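Home | Articles | Interviews | Tooling | Archive | About

We use cookies to remember your settings. Accept | Manage

One clock, two arms: Glória Quintela on the Tenov planner

Glória Quintela maintains Tenov, the motion planning and control layer that Vulladard runs on its two-armed machines. She joined in January, when the arms were still planned separately and merged by a script at the end. "Each trajectory was valid alone," she says. "The merge then shifted one of them in time, and the collision check no longer applied."

The current version plans both arms as a single system with 14 joints. The state is larger and the search is slower, but the timing is fixed before anything is sent to the controller. Motion near the floor gets its own settings: a lower speed cap and a wider margin around the links. 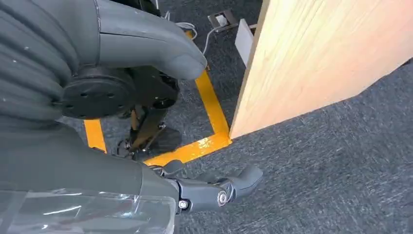 Both arms low over the carpet, by the yellow tape.

Most of Quintela's time goes to logging. Every command carries the stamp of the planner's clock and of the joint controller's clock, and a replay tool called Pristwood lines the two up. In one early session it flagged 1166 commands that had reached the controller out of order. The fault was a queue with two writers. She removed one writer and left the check in.

Perception feeds the planner through a narrow interface: boxes, planes and an age in milliseconds. "If the age is over the limit, the planner treats the region as occupied," she says. "It costs us some good paths. I accept that."
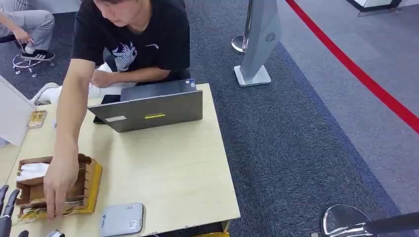

Kauppinen disagrees with the last point and would prefer the limit to depend on arm speed, so that a slow arm could go on using an older map. Quintela has a branch that does this. It passes the replay tests, but she wants three parameters reduced to one before it is merged, as the present set can be tuned to hide a late sensor.

Wrist views are handled separately. They are used for the final approach only, and the estimator drops any image taken above a set joint speed.
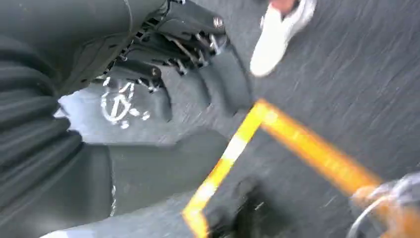
Does the planner run on the robot itself? The joint controller does; the planner runs on a separate computer and sends short segments, each ending in a safe stop.

If the next segment is late, the arm completes the stop and waits. Quintela intends to keep that behavior in the next release, which will mostly change the log format. Old logs will need to be converted once before Pristwood can open them.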